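Equipment planning meeting, Steltberg office, July
Notes typed up by me, from my own scribbles, so shout if I got something wrong!

We got going a little after 10 a.m. I'd promised to keep it under an hour and we ran over, sorry. Everybody who spends money on the arms was there, plus the two folks from Javthorpe on the phone (the line was bad for the first part, so if you were on that end, please read the gripper section twice).

Last time's notes
Fine as they stand, except that I wrote the Krawczyk service visit down as paid. It isn't paid. The invoice is sitting with accounts and I said I'd chase it.

Grippers and fingertips
This took up most of the morning. We all like the pointed fingertips for small stuff and for getting hold of fabric, and we all agree we go through them too fast. I asked whether we could just buy a big batch now and stop ordering them in dribs and drabs. The Krawczyk price is $438 for a box of 23, shipping included, and that price holds until the end of the month. One box is going on this quarter's budget. Javthorpe wants a second box for their own shelf, and they'll pay for it themselves (thank you!).

There was a longish side conversation about softer pads for the gray arm. I'm in favor, a couple of people think we'd be paying for something we could mold ourselves, and we left it there until somebody has tried molding one.

New arms, yes or no
The Jandorer quote came in for another pair. I'd hoped we could say yes this quarter and we can't, not with the lease on the Javthorpe space going up. What we did agree on is to ask Jandorer for a lease price on one pair, 15 months, with an option to buy at the end. I'm writing that email. If the monthly figure is silly we drop it and look again in the fall.

Somebody brought up used arms. I'm not against it, but I want to see service records first, and I want the seller to pay for the freight if we send them back. Please send me anything you find and I'll start a list.

Spare parts
Cables, cables, cables. We have 4 spare wrist cables on the shelf and the feeling was we should double that before we do any more work with the arms stretched out at full reach. Also fuses, and a second emergency stop button for the cart. I'll put all of it on one order so we only pay shipping once.

Window and curtain work
We want to keep this on the plan for the rest of the year, and that means paying for it properly. What's needed is a reach check on both arms before we commit to anything wider than the current window, some kind of padded edge for the sill so we aren't scraping a glossy finish, and blinds or film for the sunny hours. Glare came up again and again. My guess for the film is roughly a day's rental on the lift, but that's me guessing, so I'm getting a real price. The sheer curtain stays where it is for now and we'll budget for a couple of replacements in heavier cloth.
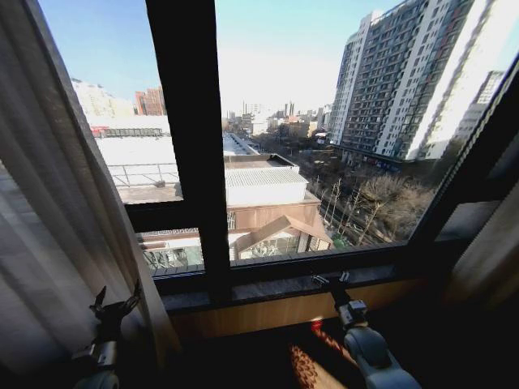

Both arms at the window sill, sheer curtain at left.

Who's doing what
Me: the Jandorer email, the unpaid invoice, the film price, the cable order.
Javthorpe: their own box of fingertips, and a measurement of their widest window.
Everybody: used arm leads to me before the next meeting, please.

Next one is in August, same room, and I'll bring better coffee. We stopped at 11:20.

Steltberg Equipment Planning | Questions? Contact the office | Back to top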